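Notebook - simulated sorting cell, May, late evening

Back on the Tolgate cell after supper. The real bench in the shared workshop is still buried under Cutham's lathe parts, so it's another night of working in the simulator, and I don't mind a bit. The arm now starts from its new home pose and the bin has its own coordinates at last.

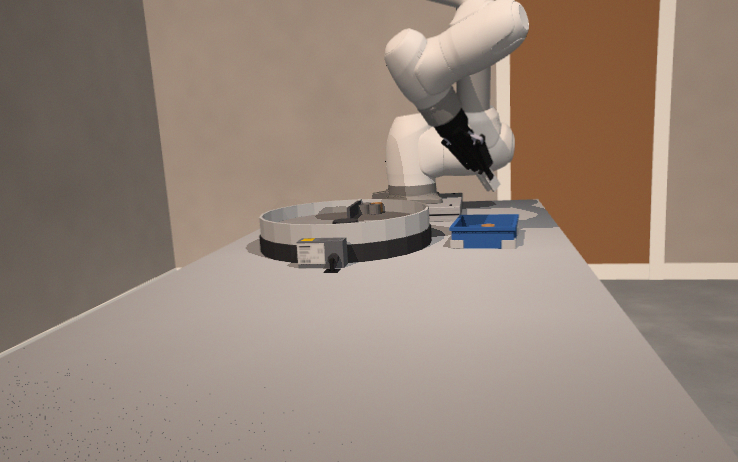
Seed 42 is the one I keep going back to - it lays the parts out awkwardly, and if the planner copes there I feel better about everything else. I dropped the approach speed and let it run while the kettle boiled.

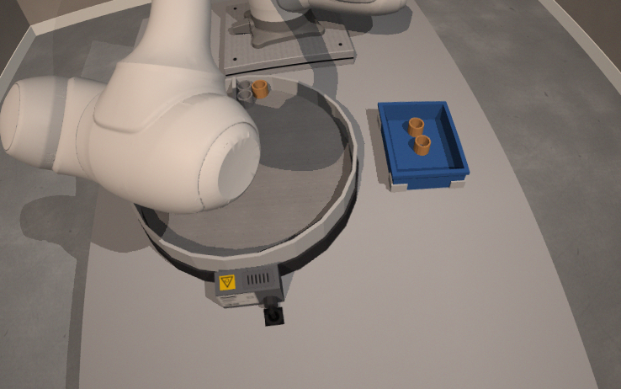 Bin placement has been my headache all week. The drop point was one fixed spot, so I gave it a small offset per part. Two orange cups standing upright in the blue bin, nearly touching, is closer than I'd like, so I'll widen the offset by 29 mm and see. Log is at step 3,976.

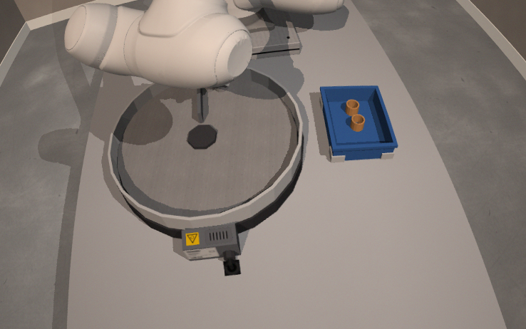 Abelardo Olivares thinks I'm fussing over the bin and should sort out the approach height first, and he did offer to go through it with me (bring cookies, he says). He may well be right!

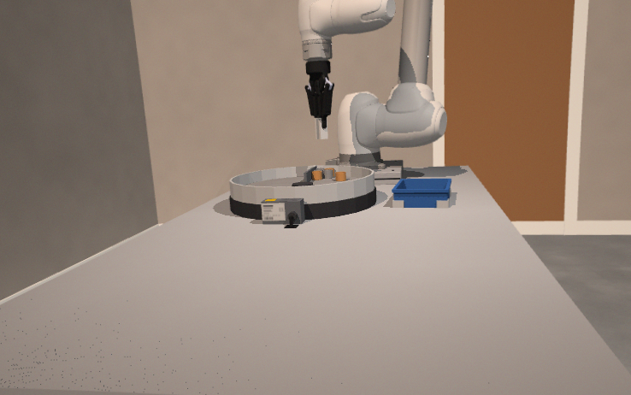 Still to do

- widen drop offset, rerun seed 42
- approach height, with Abelardo
- ask Figueroa for the spare cable

Shares 7 | Comments 2

Natier: Try a slower release too, it helped on mine.
Figueroa: Cable is in the green drawer, help yourself.

Recent entries
Homing the arm, again
Bench power notes
Run 731 and what I changed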